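Home Stories Makes Patterns Letters About

Search this site Enter keywords Go

The Parcel Table

Fanni Virág had wrapped 62 presents by lunchtime and she was having the best day of her year!

She'd set herself up in the back room of the Drotholm hall, at the long table under the window, with the good scissors on her left and the bad scissors on her right (the bad ones were for ribbon, which blunts everything), and three colours of tissue paper fanned out so she could grab a sheet without looking. The radio was going. The fan was going too, at full tilt, which meant every sheet of tissue had to be held down with a jar of buttons, but she wasn't going to turn it off. It was sweltering out there.

"You've missed one," said Gyula Veres, coming in backwards through the door with a box on each hip.

"I haven't missed any."

"You've missed mine. I want to be wrapped. I want the green tissue and a big floppy bow."

"You'd get the brown paper," said Fanni, "and you'd be grateful."

The Drotholm gift swap had started years ago with a few neighbours and a bottle of something fizzy, and now half the street was in it. You made a present with your own hands. You could knit it or cook it or sew it or glue it, as long as you hadn't bought it, and you brought it to the hall unwrapped with a slip of paper saying who it was for. Then Fanni wrapped it. She did all of them, so that on the night every parcel looked like it belonged to the same family, and you couldn't guess from the paper who'd been making things for you since June.

That was the bit she loved. Everyone else got to open one present, and she got to see every single one! She knew about the lavender bags Boglárka had stitched from old shirt collars, and the jar of lemon butter with a hat on its lid, and the paper stars folded out of street maps. She knew about the slippers. Oh, the slippers! Somebody had felted a pair in mustard and grey with tiny ears on the toes, and she had put her hands inside them and walked them up and down the table before she could bring herself to wrap them.

Gyula put his boxes down. "Last lot," he said. "There's a scarf in there that goes on forever."

It did go on forever. She pulled and pulled and there was more of it, red and then plum and then a kind of marmalade colour, all in the same fat rib. By the time she reached the end she was standing up and laughing.

"Who's it for?" Gyula asked.

She turned over the slip. It was a neat slip, cut with a ruler, and the name on it was Fanni Virág.

"Oh," she said.

Now, this had never happened before. Fanni had always had a present, of course, but Makis Kokkinos wrapped hers at home, with masking tape and a great deal of newspaper, and slid it under the pile when her back was turned. It was an arrangement. Everyone knew to give Fanni's to Makis.

"Somebody's stuffed up," said Gyula.

"I'll pretend I haven't seen it."

"It's as long as the hall, Fan. You've got it round your neck."

She had, too. She took it off and folded it, and it took a lot of folding. There was a little cloth label sewn in at one end, with a word embroidered on it in blue chain stitch. Felta. She read it out loud.

"What's a Felta?" said Gyula.

"I haven't the foggiest."

He went off to find out about the chairs and she sat and looked at it. The knitting was lovely, really even, the sort of knitting where the edges behave themselves. Boglárka Mészáros could knit like that, but Boglárka had done the lavender bags. Makis couldn't knit at all. He'd done his toffee again this year, and it had already welded itself to the tin.

She measured it, just for fun, with the tape from her sewing box. It came to 319 centimetres. You could wear it and lend the other end to a friend.

At three o'clock Boglárka came by with iced coffee in a jug and sat on the end of the table swinging her legs.

"You've gone quiet," she said. "You're never quiet at the parcel table. Last year we could hear you singing from the car park."

So Fanni showed her. Boglárka took the end with the label and held it right up to her nose (she wouldn't wear her glasses) and then she let out a squeak.

"Felta! That's Sándor's dog!"

"Sándor Farkas has a dog?"

"Sándor Farkas has two dogs, Felta and Prolta. Enormous woolly things. He lives past the Sipos place, right out the end of the road, you'd never see him unless you were lost. He brushes them every night." She stopped. She looked at the scarf, and then they both looked at the scarf.

"It isn't," said Fanni.

Boglárka sniffed it. "There's a bit in there," she said, thrilled. "There's definitely a bit of dog in there. In the marmalade part."

Fanni put her face in it. It smelled of wool wash, and very faintly, underneath, of something that had been asleep in the sun. She thought it was wonderful. She thought it was the nicest thing anyone had ever spun for her, and she'd only met the man once. It was at the swap the year before, when he'd stood near the door the whole evening holding his hat, and she'd gone over with a plate of shortbread and talked at him for a good long while about tissue paper. How you crease it first and smooth it out again so it's got some life in it. How you never need as much tape as you think. He'd nodded all the way through. She'd gone home and groaned into a cushion, thinking that poor man, I've told him everything I know about tissue paper.

"He won't have known about giving it to Makis," said Boglárka. "It was only his first one."

"No."

"So what are you going to do?"

Fanni finished her iced coffee. Then she got up and went to the roll of good paper, the heavy cream one she'd been saving, and cut a piece the length of her two arms.

"I'm going to wrap it," she said. "I'm going to do it properly, and on the night I'm going to open it and be absolutely amazed."

She creased three sheets of the green tissue and smoothed them out again. She rolled the scarf up from the plain end so the label would be the first thing to show, and she tucked the tissue round it, and she used two pieces of tape. For the top she made a bow out of tulle, a really fat one, and then pulled it apart because it was too fat, and then made it fatter than before. There was a sprig of rosemary left over in the jug and she pushed that in as well.

"That's the best one on the table," said Boglárka.

"It is, isn't it? Is that awful?"

"Put it at the back."

She put it at the back. She did the rest of Gyula's box after that, a set of painted pegs and a tea cosy and a bag of fudge with the corner already nibbled (Gyula, without a doubt), and by the time the light went gold in the window she was singing again, loudly, with most of the right words.

On the night it was still hot. They had every door open and moths came in and sat on the cake. The parcels went out one at a time, the way they always did, with Gyula shouting the names. Makis's toffee had to be broken with a hammer, and got a cheer. The slippers went to a girl of seven who put them on her hands and wouldn't take them off.

"Fanni Virág!" shouted Gyula, and gave her an enormous wink, the great galah.

She untied the bow and folded back the green tissue. She pulled, and the scarf kept coming, red and plum and marmalade, right across her lap and down onto the floor, and people started clapping before it was even finished. She didn't have to pretend at all. It was just as good the second time.

Sándor Farkas was over near the door with his hat. She gathered up the whole length of it in her arms and went across to him, and for once in her life she couldn't think how to begin.

"I kept some of the tissue," he said. "From last year. I've been creasing it first, like you said."

"Have you?" said Fanni. "Has it worked?"

"I've got a few questions," said Sándor.

She wound one end of the scarf around her neck, hot as it was, and handed him the other, and they went out to the step to talk about it. 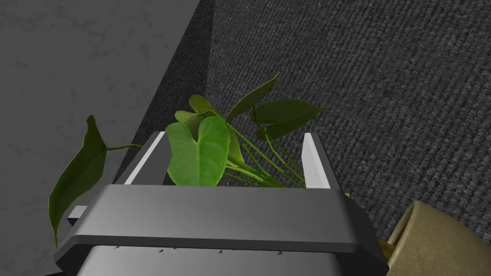

Green leaves and a tan pot.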